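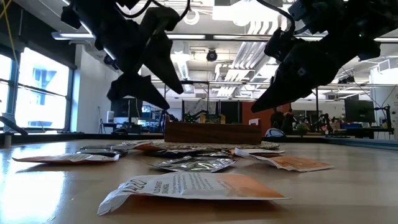 Two arms, one table of flat packets.

Thread: Can they do chores yet? (sorting edition)

koddale_fan
OK I'm starting a new thread for this one since the laundry thread got locked. Look at what's on that table. White and orange ones, dark foil, a crumpled silver one, all lying every which way. This is the kind of job I do at the shop all day long and I am so excited that people are finally working on it! Forget backflips. I want something that can pick a flat packet off a shiny table and put it where it goes.

My question for the group: are we there yet? Kitchen drawer, packing bench, whatever you've got.

Noeline Rakena
Not there, but closer than I would have bet. I pack orders at Vustano and flat foil is the worst thing we handle. People think heavy is hard. Heavy is easy. Try getting a fingernail under a packet that has nothing sticking up. Some of those have curled corners, which helps a lot. The ones lying dead flat are where I'd expect trouble.

tinbender80
Disagree with the whole premise. Suction cup. Done. Factories figured this out ages ago and you don't need two arms with pointy fingers to do it.

Noeline Rakena
Suction is great on a smooth face. Show me your cup on a wrinkled bag. We tried it on our line and went back to hands after 3 shifts.

tinbender80
Then your cup was wrong. Bellows type, soft lip, more flow. I've run them on crinkly film at 80 picks a minute.

koddale_fan
80 of the same packet though, right? Coming down a belt, all facing the same way? I have a mixed pile!

tinbender80
Same packet, yes. Fair.

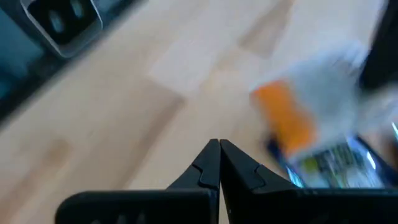
Fingertips closed, with a power socket at upper left.

sitthichai_bench
Those fingers come to a real point, which I like. You could slide one under an edge, or nudge a packet to the side of the table and grab it where it hangs over. That's how my kids pick up playing cards. What gets me going is that the same pair of fingers could maybe plug in a cord next. A suction cup won't do that.

Manee Jitpraphai
Maybe is doing a lot of work there! I teach the evening repair class and I'd be thrilled to see it, but a plug is a different animal. You have to line it up and push, and the cord fights you. I'd give sorting packets a yes for slow jobs and plugs a "come back later."

Also, the view from down at the fingers is a blur when things move. I wouldn't want to pick by that alone. You'd want the view from farther back too.

sitthichai_bench
Agreed on two views. Not agreed on plugs, I think plugs come first. A plug is stiff and always the same shape. A packet is different every time you touch it.

Manee Jitpraphai
Hm. OK, that's a decent argument. I'll think about it.

ketunetti_dad
Home user here. I don't care about speed at all. If it takes 20 minutes to sort my junk drawer while I'm at work, wonderful, take 40! What I need is for it to not tear the soy sauce packets open.

Noeline Rakena
Ha, yes. Squeeze is the other half of it. Our new hires pop 4 or 5 in their first week.

tinbender80
Still say suction for the shop. I'll give you the junk drawer.

koddale_fan
I'll take it! Anyone tried stiff pointed tips versus rubber ones on foil? I've got some of each on my bench and could do a side by side in May.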